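Collections > Care at Home > Paper and Card Items

Caring for Trading Cards and Small Paper Collectibles at Home

Last updated: 15 January 2024

The Lunside Collectors' Library receives regular inquiries from members and from the public on the storage of trading cards, ticket stubs, programs and similar printed items. The following guidance applies to ordinary household collections. Items of high value, or items already showing mold, should be referred to a paper conservator before any work is attempted.

Choosing a work surface

Cards should be sorted and sleeved on a clean, dry, level surface with good light from one side. Kitchen counters are often the largest flat area in a home and are acceptable if they have been washed, dried fully and left for an hour before use. Polished stone can hold a thin film of cooking oil that is not visible but will mark the back of a card. Lay down a sheet of plain white blotting paper or an undyed cotton towel, and replace it when it becomes soiled.

Food and drink should be kept in another room. Hands should be washed and dried. Cotton gloves are not recommended for cards, as they reduce grip and tend to catch on soft corners.

Removing surface dust

Use a soft, dry brush of the type sold for watercolor work. Brush from the center of the card outward, holding the card flat with a fingertip on a clean scrap of paper. Do not use erasers, baby wipes or glass cleaner on any printed surface. Wax stains from old packs are a frequent concern. Some collectors rub them with nylon hosiery, and the Library does not advise this on cards with a matte finish.

Sleeves and rigid holders

Select sleeves made from polypropylene or polyester. Sleeves containing PVC should be discarded, including those supplied in older binders; they can usually be recognized by a strong plastic smell and a slightly sticky feel.

Insert the card top edge first, with the sleeve opened by a light squeeze at the sides. A sleeved card may then be placed in a rigid holder. The opening of the holder may be closed with low-tack painter's tape, with one end folded under to form a tab. Tape must never touch the card itself.

Boxes

Acid-free card boxes are preferred. The Bindholm pattern, which the Library uses for its own duplicates, holds 200 sleeved cards in a single row. Fill each box so that the cards stand upright without pressure. Where a row is short, fill the gap with a block of folded acid-free tissue. Leaning cards will take on a curve over time, and this is difficult to correct.

Label the box on the short side in pencil. The label should give the set, the year and the first and last card numbers. Members who lend material to the Birwood reading room are asked to use the printed labels available at the desk.

Location in the home

Attics, garages and unfinished basements are unsuitable. An interior closet is generally the best choice. Boxes should stand at least 4 inches above the floor and away from outside walls, water pipes and heating vents. Do not stack more than three boxes, even where the lids appear strong - the lowest box will bow at the sides and press on its contents.

Silica gel packets may be placed in a closed cabinet but should be dried or replaced on a regular schedule. The Library changes its own each June. Kitchens should not be used for permanent storage, owing to steam and grease in the air. 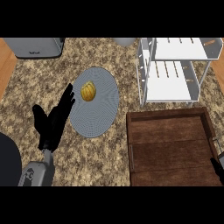

Flattening a curled card

Place the sleeved card between 2 sheets of blotting paper on a firm board and cover it with a second board. Add one heavy book. Leave the card for several days and inspect it before adding any further weight. An iron, a hair dryer or steam must not be used. Cards with a glossy or foil layer may not return to flat, and repeated pressing can separate the layers.

Display

Framed cards should be hung away from direct sunlight and behind UV-filtering acrylic. The card should not touch the glazing. Rotate displayed items with others from the collection so that no single card is exposed to light all year. The Ogilvie leaflet on framing, available at the front desk, covers mounts and corner pockets in greater detail.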